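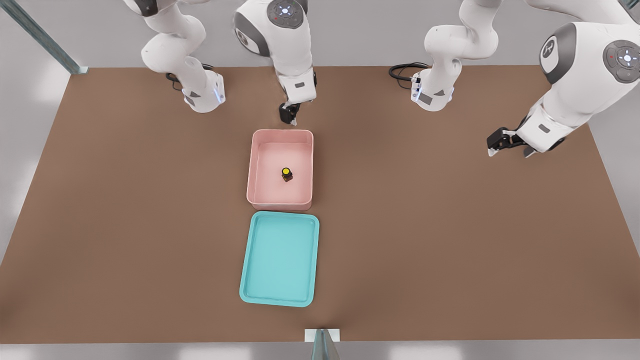

School robotics clubs should spend their first semester in a simulator, and they should not apologize for it. I have coached the after-school club at Maddocks for a while now, and every fall I get the same complaint from at least one parent: the kids are looking at screens again, so when do they build something? My answer is that they are building something. The first assignment of the year is to get a small bottle out of one container and into another using two arms, and a student who can do that has already dealt with most of what makes robotics hard. The bottle with the yellow cap stands in the pink bin, the turquoise tray is right in front of it, and the arm on the left is already close to the bin. It looks like a two-minute job. Most of my students need several weeks.

The trouble starts with choosing an arm. Beginners tend to use whichever one is closer and never think about the other. Then their gripper comes down at an angle, clips the wall of the bin, and knocks the bottle flat. A bottle on its side is a different problem from a bottle standing up, and they have written code for only one of them. So they go back and write down where the gripper should be before it closes, how far it should open, and how high it has to lift before it moves sideways. This is real engineering work. It would be the same work with metal and motors on the bench.

I used to run the club the other way. We had one kit arm from Stuvex and 16 students. On a good afternoon each student got a few minutes with it, and on a bad afternoon a servo stripped and everybody went home early. The two or three most confident kids did the driving. The rest watched, held the laptop, or decorated the box. I don't blame the confident kids for that. When there is one machine and a line behind you, the person who already knows what to do goes first.

In the simulator everyone has a full setup and no one waits. Last year Hiyori Tamura, then a ninth grader, ran her transfer program 266 times before the spring showcase. She kept a log of every run, with a short note on each failure. Some of the notes just say "dropped it." Others are careful enough that I have used them to teach. She could not have made a tenth of those attempts on our old arm, and I would not have let her try, given what a replacement gearbox costs.

Cost matters more than people in this field like to admit. Our club budget is $375 a year. That does not buy one decent arm, let alone two. The team from Brornden, which we meet at the regional event each March, has a proper lab with a technician. I am glad for them. But if hardware is the price of entry, then robotics is an activity for schools like Brornden, and my students can come and watch.

There are fair objections. A simulator is forgiving in ways a workbench is not. Lighting does not change when somebody opens the blinds. Cables stay where they were put. Friction is a number in a settings file, and students who have never felt a rubber fingertip slip on plastic can end up believing that number too easily. I have seen a program that worked every time on screen fail badly when we borrowed time on a physical arm at the Kiltden makerspace. The student was upset, and I had not prepared her for it well enough.

What I took from that was a change to the schedule. We now go to Kiltden in the second semester, after each student has a program that works in simulation and can explain every line of it. They arrive with questions. They know which movement they are worried about. The time on the real machine is short, and they use all of it.

I would also ask the people who write competition rules to catch up. Our regional still awards no points for simulated work, and it treats a video of a virtual run as a kind of practice sketch. A separate division would be easy to set up. Give every team the same table, the same containers and the same object, change the starting positions on the day, and see whose program copes. My students would enter tomorrow, and I suspect a good many schools that have never come to the event would sign up too.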